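**Wasser für Schwarztee: filtern oder nicht?**

**teekessel_baiba** · 25 Jul 2018
Hallo zusammen, ich bin die Baiba (Baiba Sepp, manche kennen mich vom Stammtisch in Kernden). Wir sind im April umgezogen und seitdem schmeckt mein Tee nach nix! Oben schwimmt so ein grauer Film, und die Tasse hat nach zwei Tagen einen Rand, den ich mit Natron wegschrubben muss. Laut Wasserwerk hier 22 Grad dH, vorher hatten wir 6. Filterkanne kaufen? Oder spinn ich?

**Moosgrün**
Du spinnst nicht. Bei dem Wasser würd ich auf jeden Fall filtern. Wir haben die Kanne von Buvisari, Kartusche alle vier Wochen neu, und der Film ist weg.

**kannenwart**
Filterkannen sind Geldschneiderei, sorry. Das Ding steht warm in der Küche rum und keiner wechselt rechtzeitig. Nimm stilles Wasser mit wenig Calcium und misch es halb und halb mit Leitung. Mach ich seit Jahren so.

**Moosgrün**
> keiner wechselt rechtzeitig

Doch, ich. Und Kisten in den vierten Stock schleppen ist auch nicht jedermanns Sache ;-)

**Ostfriesin_im_Exil**
Kommt doch total auf den Tee an! Eine kräftige Assam-Mischung hält hartes Wasser aus, bei feinen Sachen mit vielen Spitzen kannst du es vergessen. Was trinkst du denn, Baiba? Und wie viel Gramm auf den Liter?

**teekessel_baiba**
Meistens den losen vom Aydoğan am Markt, 12 g auf 1000 ml, drei Minuten. Für mich allein mach ich die kleine Kanne mit 600 ml. Sonntags gern was Feineres, so in der Art hier:
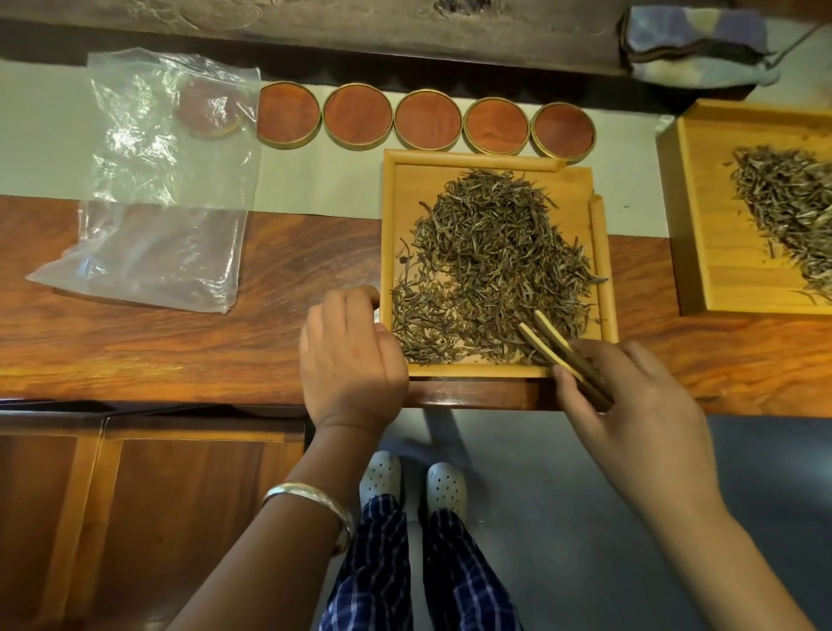

*Dünne, gedrehte Blätter, dunkelbraun mit Gold und Silbergrau dazwischen*

**Ostfriesin_im_Exil**
Hach, schön! Für so was bitte weiches Wasser, sonst ist es schade drum.

**kannenwart**
Sag ich doch. Mischen.

**Moosgrün**
Oder filtern …

**Cenent47**
Darf ich mal dazwischen: Habt ihr im Haus vielleicht eine Enthärtungsanlage, die falsch eingestellt ist? War bei uns so, da hat der Installateur zehn Minuten dran gedreht und gut war. Miss erst mal am Hahn nach, Teststreifen gibt's in der Apotheke.

**teekessel_baiba**
Oh, im Keller steht tatsächlich so ein Kasten! Da frag ich die Vermieterin. Bis dahin probier ich das mit dem Mischen, eine Kiste Stilles hab ich eh noch da. Danke euch, ich meld mich!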